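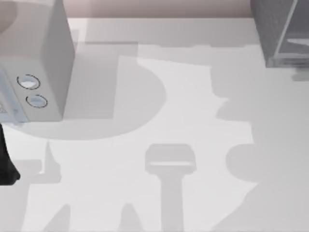 Azlan Lumbantobing had asked for one thing from a kitchen simulator: that a task fail in it for the same reasons it fails on the bench. His request is now item one in the requirements list for Hamach Countertop, a simulation package for two-arm manipulation released by Hamach on 16 August 2023.

NEDDALE -- Countertop ships with 85 tabletop tasks built on a shared kitchen set. Objects include a microwave oven with round control knobs, a woven basket and packaged goods. Each task has a start state, a success test and a time limit, all stored in plain text files that the user can edit.

Rendering covers an overhead view and close views near the grippers. Shadows from the arms and appliances are computed at every step, so a policy trained on the images has to cope with a tabletop that changes tone as the arms move. Shadow softness and light position can be fixed or drawn at random per episode.
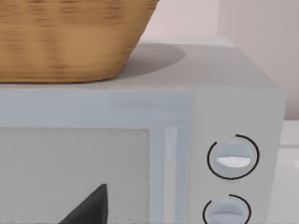 Kartini Pillai wrote back from the trial that the close views were the part she would pay for, and that the knob tasks still needed better contact forces at low speed. The release build changes the contact solver for small round parts. Users who want the trial behavior can restore it with a single setting.

Trial users at Tuhumury ran the package for 23 days on their own training code. Their main requests were shorter load times and a way to replay a failed episode from any step. Replay is included in this release. Load time work continues -- the next update is planned for the end of August.

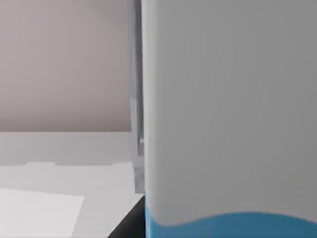 Licensing and hardware

Countertop is sold per workstation, with a separate license for cluster use. A workstation license covers 16 parallel environments. Cluster licenses have no limit on environments but need a license server on the local network.

The package runs on Linux and needs one graphics card. Arm models are supplied for nine two-arm setups, and custom arms can be loaded from a standard robot description file. Support for the Merkeck wrist is in test and will be added at no charge to current license holders.

Recorded episodes are saved with joint positions, gripper state and all camera views on one clock. Export tools are included. An evaluation copy with a reduced task set can be requested from the Hamach sales desk in Neddale.
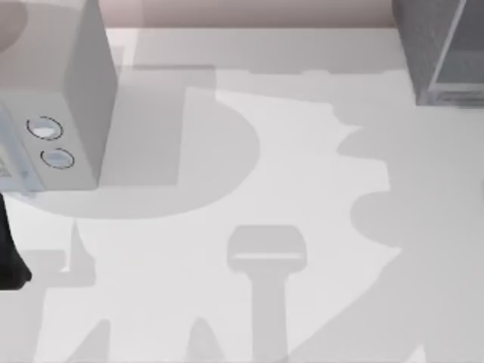 Angelica Barredo
Product Manager, Simulation, Hamach

Evaluation copies run for the full feature set apart from cluster mode and custom arms. Episodes recorded under evaluation stay readable after the license ends. Technical questions on the task files should go to Pravesh Matlala at the support desk.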